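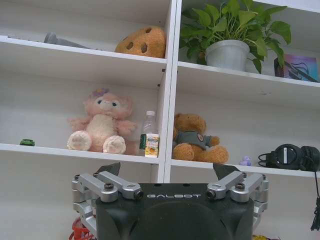
**Dagim Berhe**
スレ立てありがとうございます。Umettiの把持ソフト、うちでも気になっていて、ずっと誰かの感想を待っていました。販売元のKahsayのページは良いことばかり書いてあって、ぬいぐるみみたいに柔らかいものと、ミニカーみたいに硬くて小さいものを同じ設定のままつかめる、というくだりが特に信じきれずにいます。そのあたり、実際どうですか?

**Hiwot Sisay**
さっそくの返信うれしいです! 長くなりますが、順番に書かせてください。

お試し期間が16日あって、その間に400回ほどと言わず、きっちり400回つかませてみました(ログに番号が付くので、切りのいいところまでやりたくなるんですよね)。設定は初期値のまま、棚と机の両方です。ぬいぐるみは思っていたよりずっと優秀でした。クマの胴をつまむときに力を入れすぎないし、耳や足に指を引っかけることもほとんどなくて、見ていてちょっと和みます。

困ったのはヘッドホンです。ケーブルが棚板の前に垂れていると、本体より先にケーブルへ寄っていくことがあって、毎回どきどきしました。サポートに聞いたら「細長いものを無視する」という項目があるそうで、オンにしたら落ち着きました。説明書の後ろのほうに小さく載っています。もう少し前に書いてほしい……。

ミニカーのほうは
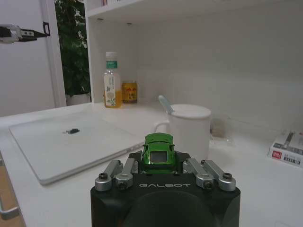 向きさえ合えばまず落としません。横から挟むか前後で挟むかを自分で選んでくれて、置くときもわりと丁寧です。ただ、机の奥の壁際に寄っているものだと、アプローチの角度を決めるまでにずいぶん考え込みます。お茶を一口飲んで戻ってきたらまだ考えている、くらいの感じです。急ぎの作業には向かないかもしれませんが、私はこののんびりしたところも嫌いではないです。

**kustodow_user**
横から失礼します。Kustodowを長く使っている者です。水を差すようで申し訳ないのですが、その「考え込む」のは、のんびりで済ませていい話でしょうか。Kustodowは同じような壁際の物でも、すぐに動き出しますよ。雑なところもあるので、たまに手前の物を倒しますけど、やり直したほうが結局早いことが多いです。

**Hiwot Sisay**
比較の情報は助かります! でも私は倒されるほうが苦手かなあ。ガラスのコップを机に置くことが多いので、遅くても慎重なほうを取りたいです。ここは使う場所で意見が割れそうですね。

それから、棚の段の中に手を入れる動きについても書いておきます。仕切りのすぐそばにある物は、初期設定だと余裕を大きく取りすぎて、届くのに「届きません」と返してくることがあります。余裕の幅を一段階狭くすると通るようになりました。
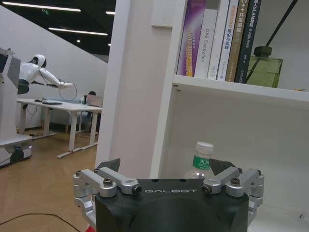 **Dagim Berhe**
透明なペットボトルは認識できますか?

**Hiwot Sisay**
ラベルが巻いてあるものなら問題なく見つけます。ラベルをはがすと急に自信がなくなるようで、ボトルの後ろの壁まで手を伸ばそうとしたことがありました。キャップの色を登録しておくと多少よくなります。

**kustodow_user**
透明物は正直どこの製品も苦しいですよね。そこはKustodowも大差ないです。むしろ自分が引っかかっているのは料金で、Umettiは追加の物体登録が1件800円でしょう。登録する物が増えていく家や職場だと、じわじわ効いてきませんか。

**Hiwot Sisay**
効きます(笑)。私は今のところ16件登録して、そこでいったん止めました。色違いのミニカーを別々に登録しかけて、途中で同じ形なら一つで足りると気づいたので、これから始める方はぜひ先に手持ちの物を並べて見比べてください。

**Dagim Berhe**
なるほど、それは危なかったです。私ならたぶん全部登録していました……。

うちは本棚の整理が目的なので、本についても聞かせてほしいです。前にClelskaを借りたときは、びっしり並んだ本の間に指が入らなくて、結局人の手で一冊ずつ前に引き出してやることになりました。あれでは自動化とは言いにくくて、三月のうちに返してしまったんです。 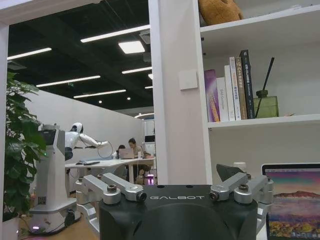
本を一冊だけ抜き出すことはできますか?

**Hiwot Sisay**
すき間がないと難しいです。指先が入る幅が片側にでもあれば、少し傾けてから引き出す動きをしてくれますが、詰まった列の真ん中はあきらめてしまいます。あと、薄い本は傾けたときに隣の本も一緒に付いてきがちなので、試すなら列の端にある本から始めると気が楽だと思います。

**kustodow_user**
本棚が目的なら、自分はソフトより先に指先の交換部品を探すのをおすすめします。どのソフトを入れても、指が厚ければ入らないものは入らないので。

**Hiwot Sisay**
そこは私も賛成です! ただ、指先を替えると把持の調整をやり直すことになるので、Dagimさんはまず今の指のままでお試し期間を使ってみるのもいいと思いますよ。申し込みにカード情報は要りませんでした。

**Dagim Berhe**
お二人ともご丁寧にありがとうございます。今夜お試しを申し込んで、まずは列の端の本からやってみます。薄い本が隣を連れてきたら、また泣きつきに来ますね。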